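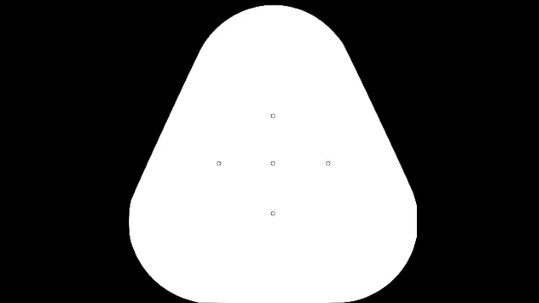

Issue 38, page 4

Solbridge Household Papers
Gallery: Tubs, Boxes and Tabletops
Words by H. Þórarinsdóttir

The gallery in this issue is given over to small storage: the open tub, the narrow box and the table they get sorted on. It's a short gallery with long notes, as readers asked for more words last time and fewer pages of cupboards.

Plate 1. White on black. A rounded triangle, narrow at the top and wide at the foot, with five tiny circles inside it.

Plate 2. Dark tub on a pale grey tabletop, with a long, narrow box lying in it. Yellow face, red edges.

The notes follow in the order they were written.

On tubs without lids

The open tub is the thing I would keep if I had to give up everything else in the cupboard. A lid makes a container look finished, and then it goes on a shelf and stays there. An open tub gets used. Things are dropped in on the way past and taken out again the same evening.

There is a cost, which is dust. Anything that lives in an open tub for more than a month needs a wipe before it goes anywhere near food or clean cloth. I keep lidded boxes for the top shelf and open tubs for everything between knee and shoulder height, and that split has lasted through two house moves.

Rounded corners are easier to clean than square ones. A damp cloth goes round them in one pass, where a square corner needs a finger pushed into it, or a cotton bud if crumbs have got in. The drawback is that rounded corners waste space on a shelf. Two tubs side by side leave a gap at each end where the curves meet, and pencils will find it.

A thick rim is worth having. Thin rims bend when you lift a full tub from one side, and they dig into the hand. Before buying, pick the tub up by one long edge and see whether it keeps its shape. If it folds in the shop with nothing in it, it will fold at home.

On colour

I used to buy clear tubs on the grounds that you could see what was in them. After a year of use they had scratched and gone cloudy, and you couldn't see much. Dark tubs don't show marks in the same way. They do swallow small dark things, so batteries, black buttons and hair grips are better off in something pale.

Bright packaging does well in a dark tub. Yellow and red will show up from the other side of a room, and if the box is the only coloured thing in there you can find it without your glasses. That is one reason for leaving things in the packet they came in, even when the packet is ugly and a matching set of jars would look better on the shelf.

People decant far too much in my view. Rice and flour, yes. But half the things in a kitchen or a workroom come in a box that already says what they are, how to use them and when to throw them away, and all of that goes in the bin when the contents go in the jar. Then you have a jar of something white.

On long, thin boxes

Long boxes are awkward. They don't stack well with square ones, they slide off the top of a pile, and if you stand them on end they fall over whenever the drawer is opened. Most houses have a good number of them all the same. Foil, baking paper, incense, candles, drinking straws, matches for the fire, knitting needles and pastels all come in boxes of that sort.

The usual advice is to stand them upright in a deep container, like umbrellas in a stand. It works if there are enough of them to hold each other up. With only one or two it is better to lay them flat along the long side of a tub and fill in beside them with smaller things. Put the printed face upwards. It sounds too obvious to write down, but I have turned over plenty of blank cardboard backs looking for the candles.

A box that is nearly as long as its tub should go in first. If it is put in last it ends up at a slant across the top, and the next person to use the tub takes it out, puts it on the side and forgets it.

If the ends of the box are worn and the flaps have stopped closing, a rubber band round the middle does no good at all. Put a strip of paper tape across each end. Paper tape can be written on and it tears by hand. I get mine from Destico, the hardware shop on Faller Road, where a roll is £4 and they will cut a length of garden twine for you while you are there.

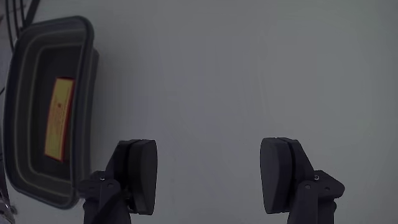
Masking tape will do instead if that is what you have, though it leaves a sticky line after a summer in a warm room. Parcel tape is too strong for thin card and takes the print off with it when you peel it back.

For boxes that are past mending, cut the printed panel off with scissors and keep it with the contents in a bag. The instructions and the date are usually both on the same side. If they aren't, keep two panels.

On sorting at a table

Sorting is best done at a table. The floor is bad for the back and a bed is worse, as everything rolls to the middle and at ten at night you still have to sleep there. A plain, smooth top in a light colour is the easiest to work on. Screws and beads show up on it and nothing catches when you slide it along.

I put the tub to the left and work from the right, but I'm right-handed. Left-handed readers will want it the other way about. What matters is that the tub doesn't move once you have begun. If it drifts into the middle of the table you end up reaching round it, and sooner or later something gets knocked off the edge.

Leave a clear space in front of you. The temptation is to tip everything out at once and admire the size of the job. Take out a handful, deal with it, and take out another. It feels slower and it means that you can stop whenever you like and still have your table back for supper.

I allow 15 minutes for one tub. When the time is up, whatever is left goes back in and waits for another day. Thursday is my usual evening for it - the bins go out the next morning, so anything broken leaves the house before I can change my mind.

On what goes back

The hardest part of any tub is the bottom layer. The top is made up of things you use, and those are easy. The middle is things you might use. At the bottom there is a layer of single screws, dead pens, keys to doors you no longer own and the small plastic parts that came with something and must have been important once.

My rule for the small plastic parts is that they get one year in a labelled envelope. The label has the month and nothing else, as I never know what they are. The envelope from last December went out this winter and I haven't missed anything in it so far, apart from a shelf peg, which I replaced with a piece of dowel.

Keys I keep for longer. They take up very little room and the one time you need a key you really need it.

Pens should be tried on the back of an envelope before they go back. A pen that needs scribbling to get going will need scribbling next time too, and it can go.

On shelves, briefly

Measure the shelf before you buy the tub. Measure the front and the back, as old shelves are often narrower at one end. My own workroom shelf is 684 mm at the front and a little less at the wall, and I once bought tubs that fitted the front beautifully. They have been in the shed ever since, holding plant pots.

Allow a hand's width above the rim. With less than that you have to pull the whole tub forward to get anything out, and a heavy tub pulled forward past its middle will tip. If the shelf is above head height, put only light things there - wrapping paper, spare cushion covers, hats.

Tubs that taper towards the bottom will nest when not in use, and this is handy in a small house. They also hold less than you would think from looking at the rim. Go by the size of the floor of the tub when you are working out whether a box will lie flat in it.

A note on cleaning

Warm water and washing-up liquid will deal with most tubs. For the ring of sticky stuff left by a price label, a little cooking oil on kitchen paper, left for a few minutes and then washed off, is as good as anything sold for the purpose. Dry the tub properly before card goes back in. Stand it upside down on a rack overnight if it has a ridge or a step inside, as water sits in those and the bottom of the box will go soft.

Cardboard boxes can't be washed, but a barely damp cloth will take the dust off a glossy one. Matt card marks at once, so brush it. An old shaving brush is good.

Letters about last issue's cupboards are on page 15. Anyone with views on drawer liners should send them in before the next issue is laid out, as drawers are next and I have very little to say in favour of liners.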